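Speaker notes – "The rules we wrote, and the ones we followed"
Slot: 20 min plus questions, straight after morning tea. Expect biscuits.

OPENING
Wait for the door to close. It doesn't close by itself, somebody will have to get up.

Say: I work on the two-arm benches at Drovdale, and I'm going to talk about cell rules. I know what you were hoping for. The demos are in the other room and they have music.

When I started we had a written procedure for running a two-arm cell. It had 158 clauses. I read all of them over one weekend, and I'd finished by Sunday lunch because a fair number were the same clause. Clause 12 and clause 90 both told you to keep the walkway clear. They gave different widths.

Pause here. If they laugh, good. If they don't, move on quickly.

WHERE THE OLD RULES CAME FROM
The bulk came across from Pruslow when we took over their benches. Theirs were written for one large arm in a cage. Ours are small arms on a table, two to a table, sharing a work area. So we had four pages on the cage gate and not one line on what happens when the left arm and the right arm want the same object.

Somebody had dealt with this by writing "use judgement" in pen. I've kept that sheet. (Don't show it, the handwriting is recognisable.)

Point to make: a rule nobody can apply on their own bench gets signed, and that's all that happens to it. We had 907 signed pre-start sheets in the filing cabinet. Every one had the cage gate ticked as secure. We do not have a cage gate.

Let that one sit.

WHAT WE DID
Threw it out and started with what people do at the bench, in order, from walking in to walking away. Two of us followed operators around with clipboards, which made us very popular.

Ended up with 7 rules for the bench. Read them out, don't rush:

1. Agree out loud which arm is moving first.
2. Find your stop before you touch anything else.
3. Each arm has a side. Crossing the middle is a planned move and it's written in the task.
4. Anything that isn't part of the task comes off the surface. Mugs especially.
5. Cables get slack for the full reach, checked at the far end of the reach and not at the comfortable end.
6. Hands stay out while either arm is enabled. Either. Including the one you think is parked.
7. If you change the layout, you run it slow once before you run it at speed.

Someone always asks whether these replace the risk assessment. No. The risk assessment is still there, it's still long, and you still have to do it. These are what you can remember with your hands full. Check the standards that apply where you work, and don't quote me to an inspector.

THE BIT ABOUT CABLES
Spend longer on rule 5 than feels polite. Of all the stoppages we logged in July, more than 6 came down to a cable catching on something, and in the same month we held two meetings about artificial intelligence. 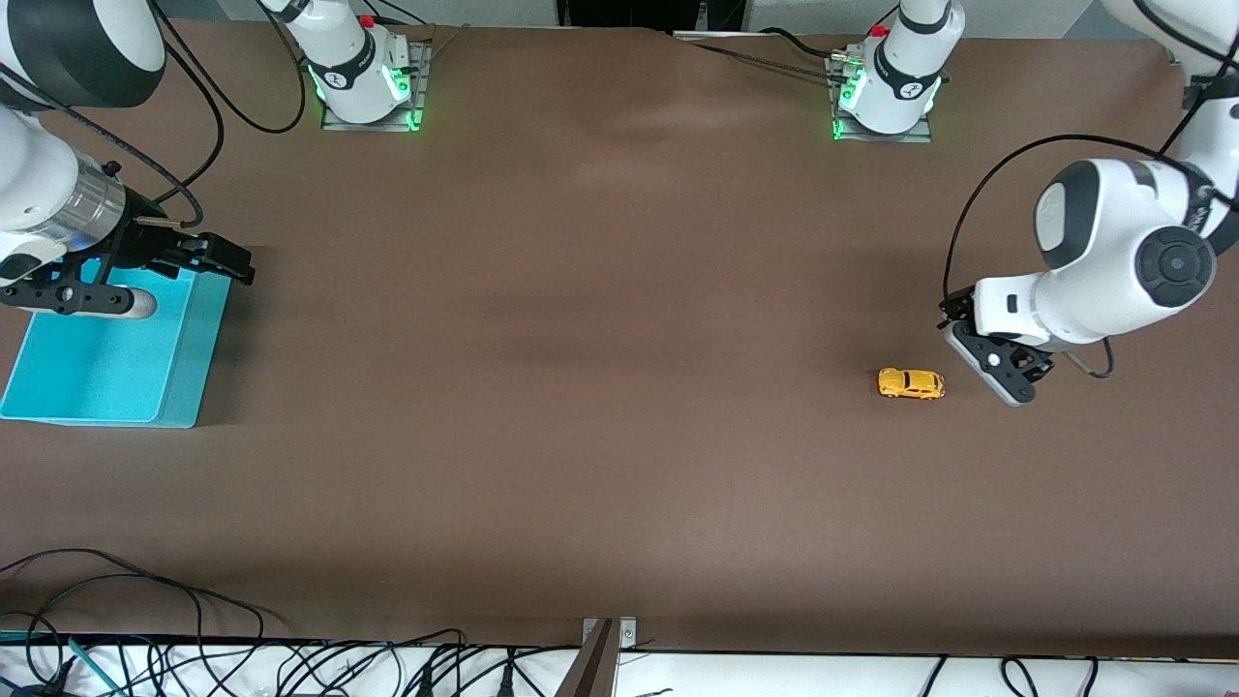
The Osagie people use a coloured tape system for their leads and swear by it. We tried it. The tape came off and jammed in a joint, so now we have a rule about tape. It's in the appendix, where it can't hurt anyone.

What worked for us was duller: whoever sets up the task drives each arm to its furthest point, at low speed, and watches the cable instead of the gripper. Everybody wants to watch the gripper. Put the second person on the cable if you have one.

SHARING A TABLE
Back to rule 3, as this is where the arguments were. Programmers hate it. They'd like either arm to reach anywhere, and on paper it's quicker. My answer is that a small toy going into a bin does not need both arms deciding at once. Give each arm its side, name the handover spot, and make crossing over a thing you asked for.

We lost a little speed. I was told this several times, by email, with a graph.

WHAT STILL DOESN'T WORK
Be fair here. Rule 1 falls apart when you're working alone, because you feel foolish talking to the furniture. I do it anyway. Rule 4 lasts until the first cold morning.

And the Nokico site has already added an eighth rule, which says to follow the other seven. I've asked them to take it out. They've formed a working group.

QUESTIONS
If there's silence, ask who in the room has ticked a box for equipment they don't own. Hands go up slowly and then all together.

If they ask for the sheet: one page, printed copies by the door, take one on your way to the music.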